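物质流与废弃物管理 第二单元讲义
产品寿命与废旧电子设备

任课教师：Usha Pai
习题课：Tharushi Rathnayake

本单元讲三件事：一件电子产品为什么会离开使用，离开使用之后去了哪里，以及设计阶段的决定怎样影响后面的每一步。上一单元的存量、流量概念在这里会反复用到，没有整理笔记的同学请先补上。

台式电脑是贯穿全单元的参照产品。它的结构比手机和笔记本开放，部件之间的连接方式也比较容易讨论。
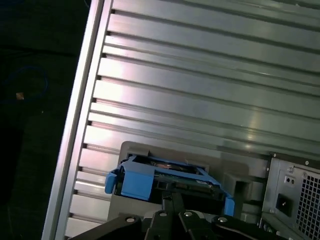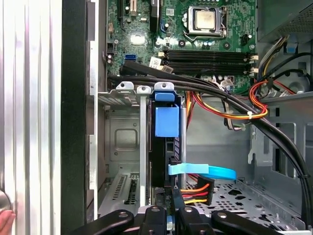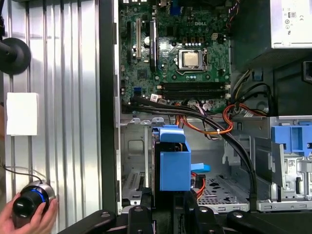 以上第二、第三张：主板、处理器与空着的内存插槽

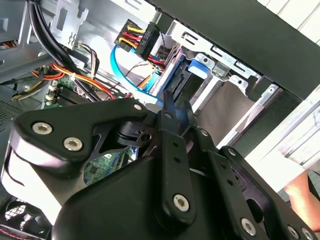 一、几个要分清的“寿命”

日常说“这台机器用了很久”，至少可能指四种不同的时间长度。

技术寿命。产品在物理上还能完成设计功能的时间。决定它的是磨损、腐蚀、疲劳、电解液干涸这一类过程。技术寿命通常由最弱的那个部件决定，但如果最弱的部件可以更换，整机的技术寿命就会延长到下一个薄弱环节。

使用寿命。产品实际处于使用状态的时间，可以分给几个先后的使用者。第一任使用者用完转给第二任，使用寿命继续累计。

持有寿命。从购入到离开某一个持有者的时间，包括使用的时间，也包括放在柜子里不用的时间。电子产品的持有寿命常常明显长于使用寿命，差值就是闲置期。

经济寿命。继续使用的年均成本低于更换的年均成本的那段时间。企业按经济寿命安排更换，家庭很少这样计算。

阅读文献时先看作者测的是哪一种。问卷调查测到的多半是持有寿命，而且是受访者记忆中的持有寿命。回收站抽样测到的是从生产到进入回收系统的总时间，里面包含了闲置期，也包含了二手阶段。把两种数据直接放在一张表里比较，得出的结论没有意义。

还有一个常见的混淆：已报废产品的平均年龄和在用产品的平均年龄是两回事。在用产品里新机器占比高，平均年龄偏低。如果市场正在快速扩张，已报废产品的平均年龄也会偏低，因为长寿的那一部分还没有到报废的时候。这在统计上叫右删失，习题课会用生存曲线处理一次。

二、存量与流量的简单估算

在稳定状态下，也就是流入等于流出、存量不变的情况下：

平均停留时间 = 存量 ÷ 年流入量

课堂例题。Zundstead 镇的学校系统登记在册的台式机为 505 台，每年购入 70 台，同时注销同样数量。平均停留时间为 505 ÷ 70，结果略大于七年。

这个数字要谨慎解读。

第一，它是持有寿命，登记在册不代表在用。库房里没有通电的机器也算在存量里。

第二，它假设系统稳定。如果镇上刚刚做过一次集中更换，某一年的购入量会远高于平时，用那一年的数据去除，得到的停留时间会过短。至少要取几年的平均值。

第三，它是平均数，看不出分布。同样的平均停留时间，可能来自所有机器都差不多时间退役，也可能来自一半很快坏掉、另一半用了很久。两种情况对应的管理措施完全不同：前者说明有统一的更换制度，后者说明质量或使用条件差别很大。

非稳定状态下要用分批模型。把每一年购入的产品当作一批，给每一批套上一个寿命分布，常用韦布尔分布，再把各批在某一年的报废量加起来，就是当年的预计流出量。韦布尔分布有两个参数。形状参数描述失效率随年龄怎样变化：小于一，早期失效为主；等于一，失效与年龄无关；大于一，年龄越大越容易失效。尺度参数描述时间的长短。电子设备的报废曲线形状参数一般大于一，但原因里面磨损只占一部分，另一部分是软件支持终止、单位统一更换这些与年龄有关的外部事件。

三、产品为什么离开使用

可以按下面的次序提问。

它坏了吗？坏了属于绝对淘汰。没坏属于相对淘汰。

如果坏了，能修吗？能修但没有修的，要继续问为什么：配件买不到、报价太高、找不到人修、等待时间太长、担心数据泄露。

如果没坏，是什么变了？可能是使用者的需求变了，可能是软件的要求提高了，可能是接口不再通用，可能是外观显得过时，也可能只是合同到期附送了一台新的。

相对淘汰的比例在不同品类之间差别很大。洗衣机、冰箱多数用到出故障；手机和电脑有相当一部分在离开第一任使用者时仍能开机。对后一类产品，提高部件的耐久性只能解决一部分问题，软件支持期限和二手渠道同样要考虑。

关于“计划报废”这个词。课程论文里请慎用。它在公共讨论中至少有三种含义：厂商故意让产品在某个时间点失效；厂商在成本压力下选用了寿命较短的部件；厂商通过不断推出新型号使旧型号显得落后。第一种需要证据证明意图，而意图很难证明。第二种非常普遍，属于设计取舍，可以用标准和标签来约束。第三种是营销问题。三种情况的政策工具各不相同，论文里写清楚指哪一种，讨论才能继续。

四、维修的决定是怎样做出的

维修的经济条件可以写成一个不等式：

维修费用 ＋ 等待与交通的代价 ＜ 新品价格 − 旧品残值 − 新品带来的额外好处（折价后）

右边常常被忽略的是第三项。使用者比较的是“修好的旧机器”和“全新的机器”，后者速度更快、保修期更长。所以即便维修费用只占新品价格的一小部分，很多人也会选择更换。

左边常常被忽略的是不确定性。送修之前，使用者不知道最后要付多少钱，也不知道修好后能用多久。如果检测本身要收费，而且检测完可能被告知不值得修，不少人就不会走出第一步。对策之一是把检测费并入维修费，或者由公共机构提供免费初检。

人工成本是另一个关键变量。拆开一个外壳需要 2 分钟还是 10 分钟，对使用者自己来说差别不大，对按工时收费的维修店来说，差别会直接反映在报价上；对每天处理大量设备的拆解厂来说，差别决定了一种产品是走人工拆解还是直接进破碎机。

案例：Harms 维修行

Harms 是一家小型维修行，业务以办公设备为主，由 Gunther Böttcher 经营。他在课程访谈中提到的几点整理如下，供讨论使用。

接单与否先看机型。常见机型有存货配件，可以当天报价；少见机型需要先询价，客户多半不愿意等。

同一种故障，部件是插接的还是焊接的，报价可能相差很多。内存、硬盘、电源这类插接部件的更换，人工占比很低。焊在板上的部件出问题，通常直接报整板价格。

单位客户看重可预测性。他们愿意付固定年费，不愿意每次讨论一笔费用。

最难处理的是“能用但慢”的机器。客户觉得坏了，检测结果是没有坏。增加内存、换固态硬盘有时可以解决，有时软件要求已经超过了平台的上限。

请注意，这是一家店的经验，不能当作行业数据引用。

五、面向维修与拆解的设计

设计阶段影响后续环节的因素，按从外到内的次序讲。

1．进入产品的方式

外壳怎样打开，决定了第一道门槛。常见的连接方式有螺钉、卡扣、滑轨、胶粘、焊接和超声波熔接。螺钉可逆，但种类和数量影响时间；如果用了专用头型，没有对应工具就打不开。卡扣速度快，但反复开合会疲劳断裂，而且从外面常常看不出卡扣的位置。胶粘使产品更薄、密封更好，拆开时需要加热或溶剂，重新装配时要更换胶层。熔接基本不可逆。

评价一种连接方式，要同时看拆开和装回。拆解厂只关心拆开，维修店两者都关心。一个对拆解友好的设计，对维修未必友好，例如一次性撕断的连接条。

2．部件的排列次序

易损部件应当放在容易到达的位置。如果更换一块电池要先拆下屏幕和主板，每多拆一个部件就多一份损坏的风险。分析时画拆解次序图：每个部件是一个节点，箭头表示必须先拆什么。从外壳到目标部件的最短路径上有多少步，就是该部件的拆解深度。

画图时容易犯的错误是把线缆漏掉。线缆本身很少是目标部件，却经常挡住路径，而且接头的松脱和装错是返修的常见原因。

3．标准化与接口

标准接口让不同厂家的部件可以互换，也让旧机器上拆下的部件有地方可去。台式机在这一点上长期优于其他品类，原因在于它的产业链由多家厂商分工形成，接口标准是分工的前提。不过品牌整机里也有非标准的部分，常见的是电源接头、主板外形和前面板接线。外表相似，买来的通用件却装不上。

接口标准会换代。一种插槽停产之后，使用它的机器能得到的升级部件只剩库存和拆机件，价格会先降后升。先降，因为大家都在淘汰；后升，因为剩下的越来越少，而某些用户离不开它，例如控制老设备的工业用户。

4．材料的选择与标识

不同塑料混在一起会降低再生料的质量。含溴阻燃剂的塑料需要分流。塑料件上的材料代号对人工拆解有用，对破碎后的自动分选没有用，因为破碎后的碎片上大多已经没有代号。金属件之间也有相容性问题：铜混入钢水很难去除，少量铜就会影响钢的热加工性能，所以破碎之后残留在铁料里的铜线是钢厂压价的理由。铝混入钢，大部分会氧化进入炉渣，铝本身就损失了。

铝的循环有自己的问题。变形铝合金和铸造铝合金成分不同，混在一起的废铝往往只能做铸造合金。在铸造合金需求旺盛的时候这不成问题；需求下降时，就需要把废铝分得更细。

5．信息

维修手册、电路图、诊断软件、配件目录，这些信息由谁掌握，对维修能否发生有决定作用。近年来关于维修权利的讨论大多集中在这一点，以及配件配对的问题：某些产品更换原厂配件之后仍需厂商授权才能恢复全部功能。

六、离开使用之后的去向

流向图（请在课堂上自行画出）应包含以下节点：在用、闲置、转赠或转卖、正规收集、非正规收集、混入生活垃圾、出口、整机再使用、部件再使用、材料回收、焚烧、填埋。

闲置节点最容易漏画，规模又往往很大。设备放在抽屉和库房里，对统计部门来说不可见。闲置的原因包括：留作备用、里面有数据、觉得还值钱、不知道该交到哪里、懒得处理。不同原因对应不同措施。担心数据的，需要可信的数据清除服务；不知道交到哪里的，需要收集点的信息；觉得还值钱的，需要方便的估价渠道。笼统的宣传活动对这几类人的效果都有限。

闲置还有一个时间上的后果。设备刚退下来时，二手价值最高。放得越久，越不可能再使用，最后只剩材料价值。所以收集的时点和收集的数量一样重要。

收集环节的损坏也要计入。把显示器和主机一起倒进大容器，屏幕破裂、外壳变形，原本可以再使用的设备就只能进入材料回收。如果收集合同只按重量付费，承运方没有动力小心搬运。Zundstead 的收集站后来把可再使用的设备单独上架存放，由 Remedios Maglaya 负责的测试间先行挑选，余下的再装箱交给拆解厂。这个安排需要场地，也需要会判断的人，小型收集站不一定做得到。

七、再使用的准备

流程分为外观检查、安全检查、数据清除、功能测试、维修或升级、清洁、标注和销售。

外观检查用来快速剔除明显不值得继续投入的设备。标准应当写成文字，并定期根据销售情况调整。标准过严，浪费可用的设备；标准过松，后面的测试工时就会被浪费。

安全检查主要针对电源线、插头、外壳完整性和电池。电池鼓胀的设备要立即隔离，不进入后续步骤。

数据清除必须在功能测试之前还是之后，各家做法不同。先清除，可以尽早消除泄露风险，但可能在注定报废的设备上花时间；先测试，效率更高，但设备在未清除状态下停留更久。无论采用哪一种，都要有记录，使每一件存储介质可以追溯到处理结果。无法清除的介质应当物理销毁。

功能测试应使用固定的清单。Daltik 测试表是本课程习题用的清单，分为启动、显示、存储、网络、接口、散热六栏，每栏只填通过、不通过、未测。未测与不通过必须区分，习题中有同学把空白当作不通过，结果良品率被低估。

标注要让购买者知道自己买到的是什么：测试过哪些项目，换过哪些部件，保修多久。二手市场的核心困难是信息不对称。卖方知道的比买方多，买方因此只肯出平均价，质量好的卖方退出，市场质量下降。标注和保修是打破这个循环的手段。

八、拆解与材料回收

拆解厂的作业大致分为去污染、人工拆解、机械破碎、物理分选和冶炼。去污染是法规要求的步骤，取出电池、含汞部件、某些电容和其他有害部件。后面拆到什么程度，取决于人工成本和各部件的售价。

以台式机为例，部件可以按去向分组：

外壳与支架：钢或铝，直接作为金属废料出售，拆下后的纯度高于破碎后的纯度。
电源：含铜和铁，单独出售给专门处理者。
线缆：按铜含量分级。
硬盘：涉及数据，先销毁后回收；铝壳与磁体可以分开，但磁体中稀土元素的回收在多数工厂还没有经济性。
主板与板卡：按等级出售给冶炼厂，贵金属是主要收入来源。
处理器与内存：可再使用的先挑出，其余单独出售，单价高于主板。

质量占比和价值占比差别极大。钢占整机质量的大部分，收入占比却不高；贵金属的质量微乎其微，收入占比可能居首位。以质量计的回收率指标因此有明显缺陷：只要把钢收回来，指标就已经很好看，贵金属和稀土全部丢失也几乎不影响数字。设定政策目标时，可以加上按元素或按价值、按环境影响加权的指标，代价是测量困难得多。

破碎过程中，贵金属会随粉尘和混合碎片进入铁料、铝料和塑料料流，之后不再被回收。先人工取下板卡再破碎，可以减少这部分损失。这是人工拆解在高工资地区仍然保留的主要理由之一。

冶炼环节存在物理化学上的取舍。铜冶炼路线可以收集金、银、钯，这些金属随铜走；铝、铁和稀土进入炉渣。没有一条路线能同时回收全部元素。产品里的元素组合越复杂，必然损失的种类就越多。讨论“完全循环”的说法时，请回到这一点。

九、延长寿命一定更好吗

多数情况下，对于制造阶段影响占主导的产品，延长使用可以降低年均环境影响。电脑和手机属于这一类。对于使用阶段能耗占主导的产品，需要比较新旧产品的效率差。

计算方法如下。设制造影响为 M，旧产品每年使用影响为 U旧，新产品为 U新，新产品预计使用 L 年。旧产品的制造影响已经发生，不参与比较。如果

U旧 − U新 ＜ M ÷ L

则继续使用旧产品更好。

用这个式子时有三处要留意。L 应当是现实的使用年限，不要用厂商宣传的设计年限。U 取决于电力结构，电力越清洁，效率差的意义越小，延长使用的理由越充分。旧产品如果被转给别人继续使用，并没有消失，要判断它替代了什么：替代了另一台新机器，有好处；只是多了一台设备在运行，就没有。

最后一种情况属于替代率问题。二手产品对新品的替代率通常小于一。有人买二手机，是因为本来买不起新机，这对使用者有实际好处，但不能按一比一扣减新品产量。把环境效益和社会效益分开记账，比较清楚。

十、政策工具概览

生产者责任延伸：由生产者承担收集和处理的费用。若所有生产者按市场份额分摊，个别厂商改进设计得不到回报。按产品的可维修性、耐久性调节费率，可以部分恢复激励，难点在于评价标准的制定和核查。

最低要求：规定配件供应年限、软件更新年限、可用常见工具拆卸等。优点是清楚，缺点是更新慢于技术变化。

标签：给出可维修性评分。Anneliese Reinholz 在课程读本第三篇中指出，评分若合并为一个总数，文件齐全的产品可以抵消难以拆开的缺点，消费者看不出区别。她主张至少把“信息”与“结构”两项分开公布。

税收与补贴：对维修服务降低税率，或向居民发放维修补贴。评估时要注意无补贴也会发生的维修占多大比例。

公共采购：机关和学校购买量大，可以在招标中要求升级余地、配件供应和回收安排。采购部门常用的更换周期本身就是一项政策，第二节例题中的停留时间大体上由它决定。

进出口管理：区分二手设备和废物。关键在于出口前是否做过功能测试并有包装保护。没有测试记录的所谓二手设备，应按废物处理。

十一、习题

1．某大学希望估计校内闲置电脑的数量。可用的资料有资产登记、网络接入记录和年度盘点表。说明怎样组合使用，并指出每种资料会漏掉哪些设备。

2．任选一件家中的小电器，不必真的拆开，依据公开的维修手册画出拆解次序图，标出最可能先坏的部件及其拆解深度。

3．第二节例题中，若购入量突然翻倍并保持不变，而寿命分布不变，注销量会怎样随时间变化？画出示意曲线，不需要计算。

4．按第九节的不等式，说明为什么同一台旧冰箱在两个电力结构不同的地区可能得到相反的结论。

5．Skatska 是一家只按重量收费的承运公司。为它起草一页合同修改意见，使可再使用设备在运输中的损坏减少，同时不使承运方的记录工作过重。

作业交至习题课，手写或打印均可。第 3 题的曲线请标注坐标轴。第 5 题会在下一单元讨论收集系统时再次使用，请自己留一份底稿。

十二、术语对照

存量 stock
流量 flow
持有寿命 possession span
右删失 right censoring
拆解深度 disassembly depth
生产者责任延伸 extended producer responsibility
替代率 displacement rate
去污染 depollution
降级循环 downcycling

下一单元：收集系统的布点与运输。课前请读读本第四篇，重点看收集点密度与居民步行距离的那一节，附录可以跳过。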